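Visit report: Meltach demonstration hall, March 2018

The Meltach open day was split between a morning talk and an afternoon on the floor. I went for the second half. We are comparing hand-held gripper kits for recording manual tasks, and Stustance, the kit Meltach distributes, was on the shortlist with Trilum.

Deisy Ríos ran our session. She went through charging, pairing and calibration in 30 minutes, then handed the kit over. A full set is two grippers, a head-mounted camera and a carry case. Quoted weight is 900 grams per gripper, which I could feel in the wrist by the end.
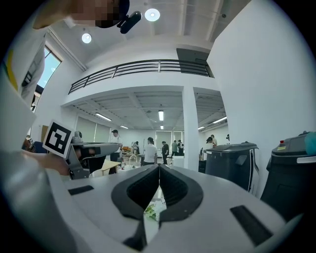

Two grippers in use on the ground floor. The square marker is on the gray unit.

The fingers close smoothly and the ribbed pads held every item I tried, including a wet sponge. Finger travel is linear until the last few millimeters, where the trigger stiffens. Bohumila Holub, who came with me from our test group, found the grip too wide for a small hand. Meltach has a narrower handle planned for November.

Tracking was steady while we faced the open part of the hall. It dropped out 4 times close to the large white wall - a plain surface gives the software little to work with. Each recovery needed a restart of the recording. Ríos noted the times and asked for our log files.

Recordings are copied over by cable after the session. Our longest run came to nearly 170 takes, and the transfer finished before we had packed up.

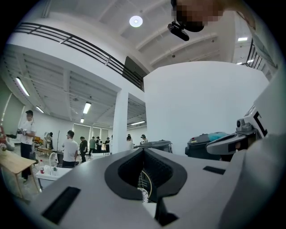
Open points

Price per set for an order of more than one.
Spare finger pads: supplied by Meltach or through Mercado.
Loan of a kit for our own bench, to repeat the wall test against Trilum.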